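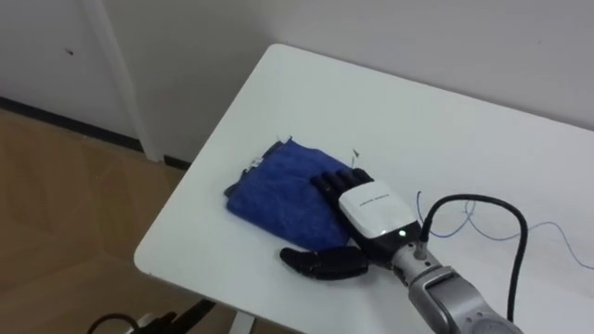
We shut the water off as soon as we heard it, a reader wrote to us after the last issue, and the ceiling still came down two days later. Was there something else we should have done?

Yes, there was, and it applies to many homes in the Robles area at this time of year. Shutting off the supply stops more water from coming in. It does nothing about the water that is already above the ceiling, inside the wall or under the floor. In a two-story house with an upstairs bathroom, a lot of it can sit on top of the drywall before anything shows below.

Nalier Restoration Newsletter
Nov 25, 2018

Frozen Pipes: What to Do Before and After One Breaks

Most of our burst pipe calls come in February, but the first ones usually arrive with the first hard freeze. The pipe often splits overnight and the leak starts when it thaws, so people tend to find it in the middle of the morning or when they get home from work.

Pipes that freeze are usually in one of the same few places. Look at the ones that run along an outside wall, through a crawl space, over an unheated garage, or behind a kitchen sink on the north side of the house. Outdoor faucets are another common source. If a garden hose is still connected, take it off today. Water held in the hose can freeze back into the pipe, and the split may be inside the wall where you won't see it until you use the faucet in spring.

Before the cold weather

Find your main shutoff valve and turn it all the way off and on again. Older gate valves can stick. If yours does not move by hand, don't force it with a wrench. Have a plumber replace it while the weather is mild.

Put foam sleeves on any exposed pipe you can reach, including the elbows. The elbows are often left bare, and that is where we see many of the splits. Close the crawl space vents if your house has the kind that can be closed. On very cold nights, open the cabinet doors under the sinks and let the faucet farthest from the main run at a thin trickle.

If you are leaving town, keep the heat on. We worked on a house on Clavetti Road last winter where the thermostat had been turned off to save on a week of heating. The repair estimate for the heating line itself was $362. The floors, the cabinets and the lower part of the drywall in two rooms cost a great deal more than that.

When a pipe breaks

Turn off the main valve first. Then open the lowest faucet in the house and flush the toilets so the lines drain. If water is anywhere near outlets, light fixtures or the electrical panel, stay out of that part of the house and call an electrician or your power company. Do not walk through standing water to reach the panel.

Take photos before you move things, then move what you can. Rugs come up first, since the dye can stain a wood floor in a few hours. Put foil or small blocks under furniture legs. Towels and a mop will take care of the water on the surface, and that is worth doing while you wait.
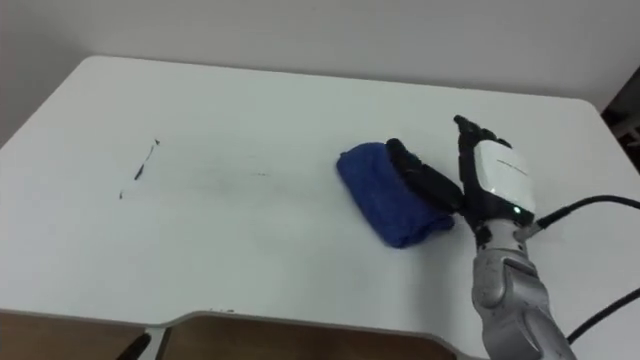 What they won't reach is the padding under a carpet or the insulation in a wall. Those hold water for a long time. A carpet can feel almost dry on top with the pad soaked underneath, and a household fan pointed at it will mostly dry the part that was drying anyway.

A bulging ceiling needs care. Stay out from under it, keep children and pets out of the room, and call us or another restoration company. Wet drywall is heavy and it can let go without warning. This is what our reader ran into. The bulge was small and looked as if it had stopped growing, so the room stayed in use.

What we do when we arrive

Our crew checks the walls, floors and ceilings with moisture meters and marks how far the water has spread - it is usually farther than the stain. We pump out standing water, remove material that can't be saved, and set up air movers and dehumidifiers. We come back daily to take readings. Drying a typical room takes 3 to 5 days, and it can take longer with hardwood or plaster.

Keep the receipts for anything you buy or rent in the meantime, including a plumber's emergency visit. Ask your insurance agent now how your policy handles a frozen pipe in a house that was left empty. Some policies ask for proof that the heat was on.

Crawl space inspections

We are booking crawl space and pipe checks through the end of February. The visit is $100, and that amount comes off the bill if you have us do the insulation work. Homes over the garage units at Getudent Court should book early - access there has to be arranged with the property office. Call the main number or reply to this newsletter with your address and the days that suit you.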